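3.2 Demonstration Interface and Task Setup

Demonstrations were given by remote control in simulation. The operator stands at a desk, wears a pair of Hudby finger-tracking gloves, and holds a wrist tracker strapped above each glove. Wrist poses are read in the frame of a fixed base station, scaled, and sent to the arm controller as target poses for the two simulated wrists. Finger joint angles are mapped to the simulated hands by the retargeting step described below. The operator sees the rendered view on a desktop monitor. We tried a headset during early development and dropped it, as operators asked to stop sooner and the demonstrations were no shorter.

Retargeting follows the usual fingertip-matching form. For each glove reading we solve for the joint angles of the robot hand that bring the thumb-to-finger vectors as close as possible to those of the operator, with a penalty on change from the last solution. The penalty weight was set by hand in April and kept fixed for all data reported here. A larger weight gives smoother motion but makes the thumb lag when the operator closes the hand quickly. A smaller weight causes visible jitter when the fingers are held straight and together, a pose in which the problem is poorly conditioned. We settled on a value that removes most of the jitter and accepts a little lag.

Each episode begins with a clutch phase. While the clutch pedal is up, the arms hold their pose and the operator may move freely. When the pedal is pressed, the current wrist pose of the operator is taken as zero and all later motion is relative to it. This matters for the kitchen tasks because the objects to be handled are spread across the table, and an operator who starts with the elbows already extended cannot reach the far side without re-clutching. Re-clutching within an episode is allowed. The steps during which the pedal is up are removed before training, and the two remaining parts are joined without blending.

The kitchen tasks share one tabletop layout family, generated by the Plekmont scene tool. A layout draws a table texture, a set of fixtures, and a set of small objects, and places them subject to a no-overlap test. The cutting board is treated as a fixture. Its position is sampled over the near part of the table, and the target item is placed on it with a random heading. Figure 4 gives one layout from the produce task, in which the item on the board is a pear and both hands are open.
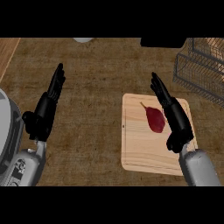
Figure 4. Operator's view in the produce task. The right hand is over the cutting board beside the pear; the left hand is over the open tabletop. Black bands at top and bottom are part of the rendered output.

The view is fixed for the length of an episode and looks toward the far side of the table from behind the arms. We chose it because left and right agree with the operator's own hands, so no mirroring has to be learned. Its main drawback is that a hand working over the board covers part of the surface. In Figure 4 the palm and knuckles of the right hand overlap the board, and an item pushed beneath them would be hard to see. Operators dealt with this in different ways. Some approached from the side and kept the item in view until contact. Others lifted the hand, looked, and came down again, which adds a pause to the recorded trajectory. We did not instruct them to use either approach and did not filter on it.

Objects at the borders of the view are a second concern. Fixtures may be sampled so that only a part of them is rendered, as with the grey domed appliance at the left and the wire mesh basket at the right of Figure 4. We kept such layouts. A policy trained only on fully visible fixtures did poorly in pilot runs when a fixture was cropped, and correcting this in the data was simpler than adding a second view.

3.3 Collection Procedure

Data were collected by seven operators. Each completed a practice block that was discarded, followed by recorded blocks with a rest between them. An episode ends when the operator presses a key to mark success or when 300 seconds have passed, whichever comes first. Timed-out episodes are stored but are not used for training. An automatic check then replays the recorded commands in the simulator and tests the final object pose against the task condition. Episodes that the operator marked as successful but that fail on replay are set aside. Most of these involve an item resting against the fingers at the moment the key was pressed, where a small difference in contact is enough to change the outcome.

After both checks, 1,436 episodes remained across all tasks. The set was frozen on August 15, 2025, and every result in Section 5 uses this version.

Commands and observations are logged on a common simulator clock. Glove readings arrive at a higher rate than the control loop and are not averaged; the most recent reading is used. We log the raw glove angles together with the retargeted joint targets, so that the mapping can be changed later without new demonstrations. The Choo baseline in Section 5 was trained this way, from the same raw angles passed through its own retargeting step.

Two kinds of operator error were common enough to affect the data. The first is drift of the idle hand. In one-handed parts of a task, operators let the unused hand sink slowly, and in early episodes it touched the table. We added a soft lower limit on wrist height for whichever hand had not closed within the last 2 seconds. The second is over-closing. The gloves give no sense of force, and operators tended to squeeze well past contact. Joint targets are therefore clipped to a fixed offset beyond the measured joint angle once contact is reported. The clipped targets, not the raw ones, are used as action labels.

The labels for task stages (approach, contact, transfer, release) were added afterward by Silvana Cordeiro and Anderson Moura using the Hirotitz annotation tool. Each labeled a separate part of the set, with a shared part used to measure agreement. Disagreements were concentrated at the boundary between approach and contact — in many episodes the fingertips brush the item before the operator commits to a grasp. For these, the boundary was moved to the first step of the contact that persists until the item leaves the board. Stage labels are used only for the breakdown in Section 5.4 and are not given to the policy.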